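Grorkside Folk and Country Music Society
Minutes of the June general meeting
Held in the upstairs room of the Grorkside Library

Chair: Gervasio Montecinos
Minutes: Sebastián Zapata
Meeting opened 7.05 pm

1. Welcome

Gervasio welcomed everyone and was very pleased to see so many new faces up the stairs on such a cold night. He asked members to shuffle forward so the back row could hear (the heater won that argument, and most people stayed where they were).

2. Minutes of the previous meeting

Accepted with one correction. The song played at the close of last month's meeting was in D, and the minutes had it in G. Moved Gervasio, seconded Sebastián. Carried.

3. The tribute concert

What a night! Gervasio reported that the Suvarna tribute concert sold 1114 tickets across the matinee and the evening show, the best result the society has ever had. The evening house was on its feet before the second verse of the closing number, and the choir from Plolo, who had only one proper rehearsal with the band, sang as though they'd been doing it for years.

Members shared their favourite moments. The on-stage chat before interval was mentioned again and again, particularly the story of the borrowed fiddle and the ferry timetable. Several people said they would happily have listened to another hour of talk. Others would have liked the talk a bit shorter and the duets a bit longer, and it was agreed that both camps have a point.

Things to fix for next time: the foyer doors opened late for the matinee, and the lyric sheets ran out before the evening show. The sound in the side balcony was muddy in the first bracket and much better after interval, once the desk had been adjusted. Sebastián will pass these notes on to the hall.

A letter of thanks will go to the choir and another to the hall staff, who stayed well past their finishing time to help pack up the risers.

4. Recording of the concert

The full recording has come back from Pisel and it sounds glorious. Gervasio played the opening medley and the room went quiet for all of it. There was applause at the end, from people who had been at the show and clapped it the first time.

Discussion followed on whether to release the whole concert or a shorter selection. Those in favour of the whole thing felt the chat between songs is half the charm. It was also pointed out that two of the duets need the writers' permission before anything can go out.

Motion: that the society release the complete concert, on-stage talk included, once permissions are in hand. Moved Sebastián, seconded from the floor. Carried, with two against.

Action: Sebastián to write to the publishers. Gervasio to choose the cover with help from anyone who has a good eye for colour.

5. Songbook collection

The catalogue of donated songbooks and sheet music now stands at 1327 items, every one of them searchable at the library desk. Marvellous work by the cataloguing group, who were given a round of applause. The latest boxes include a run of dance band arrangements with pencil markings by the players, and a handwritten book of shearing songs that nobody in the group had come across before. Three of the tunes have no title, and copies will be on the piano at the next session for anyone who thinks they can name them.

Members are reminded that the originals don't leave the building. Photocopies are fine for most of the older material, so please ask.

6. Songwriting award

Entries for this year's award close at the end of the month. Gervasio has had a peek at the early ones and says the standard is wonderful, with more songs from school students than in any previous year. Five finalists will perform at the spring concert, each with one song of their own and one by somebody they admire.

It was asked whether co-written songs may be entered. Yes, as long as both writers are members or under eighteen.

7. General business

The Plolo choir has invited us to their winter singalong. Car pooling list is on the noticeboard.

A member asked whether the music stands could be labelled, as ours keep going home with the ukulele group. Agreed.

The piano will be tuned before the next session. Hooray!

Supper was kindly provided by the cataloguing group, and the lemon slice was gone before the minutes secretary reached the table.

Meeting closed 8.50 pm, followed by songs until the lights went down. Next meeting same room, same time, and bring an instrument if you have one.
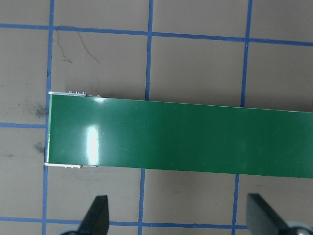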